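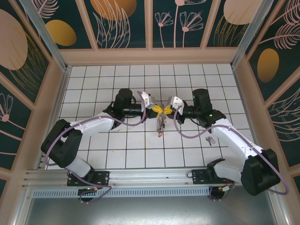

When will the Ratadon captain be back in the starting lineup?
Saturday at home against Entili, if she gets through training on Thursday with no swelling in the knee. The club put that in writing this morning and I have read it enough times to recite it.

24 April 2023, and I am in a very good mood for a Monday. Long thread coming, get yourselves a coffee.

For anyone who only started following us this spring: our captain plays center back, she has worn the armband for five seasons, and she went down in September away at Ollis with nobody near her. You could hear her from the far side of the field. I was standing by the corner flag with a paper tray of fries and I don't remember what became of the fries.

The first word was a sprain. Then came the scan, and it was the ligament, and the club went very quiet for a week. I wrote a lot of sad posts that week and you were all very kind about them, so thank you again, I do remember.

She has missed 39 games in all competitions, if you include the winter cup and those two friendlies on the frozen practice field (which I do, because I stood through both of them and I would like some credit).

We have done all right without her, and I want to be fair to the kids who filled in. The left-sided one in particular has grown up in front of our eyes. She used to boot everything into the parking lot and now she looks up first and finds somebody's feet. I hope she keeps her place. I would play three at the back just to fit her in, but I am a person with a season ticket and no coaching badge.

What we've missed is the talking. You never notice how much a captain talks until she stops. Last month against Gremo we gave up a goal from a throw-in, a THROW-IN, with four of our players all politely waiting for one another to go.

She came on as a sub for the reserves last Tuesday and played 20-something minutes in the rain. I drove over after work with my sister and we got there just as she was pulling her socks up. First touch was a header, straight out over the sideline, and the whole little stand clapped as if she'd scored from midfield. There were over 70 of us, which for a reserve game on a wet Tuesday is a crowd, believe me. 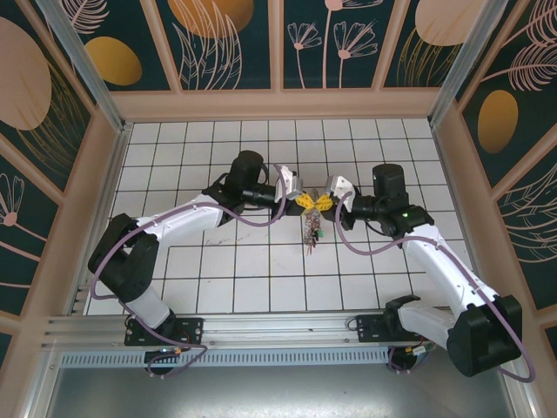 Her partnership with the other center back is what I'm looking forward to most. Those two never needed to look at each other, they just closed in from both sides whenever a striker tried to run through the middle. We play in yellow at home, so when I look at those yellow gripper fingers coming together like a bow tie, with that skinny thing caught right between the tips, all I see is our two defenders and some poor Entili forward who thought there was a gap. I may have sent it to the group chat already. I may have sent it twice.

Somebody asked me this morning whether it's too soon. I don't know, I'm no doctor, and I have worried about it too. What settles me a bit is that the club has been slow with this one. She could have been on the bench at Gremo and they left her at home. Two years back they rushed our winger into a derby and she was out again by halftime, and I think somebody over there learned something from it.

The coach says she won't play the full 90 whatever happens, and I'd guess an hour at most. If we're comfortable, get her off to a big hand and wrap her in a blanket. If we're losing, well, I trust the coach to be braver than I would be.

Entili are no pushovers, by the way. They press high and their tall number nine likes to lean on people. I'd want our captain on the other side of the box from her for the first ten minutes or so, just until the legs are going.

For those coming along: gates open at noon, kickoff is at 1:30, and the bus from the station is on the weekend timetable, so please check it before you leave home. I got caught by that in February and walked the whole way in new shoes.

A few of us are meeting by the ticket window beforehand. Look for the yellow scarf with the hole in it. Bring your kids, bring your neighbors, and if you have one of the old captain's banners in the garage, now is the time to dig it out and shake off the spiders.

I'll post again Thursday once there's word from training. Fingers crossed, everyone, and please be gentle if I go quiet, it will only be nerves.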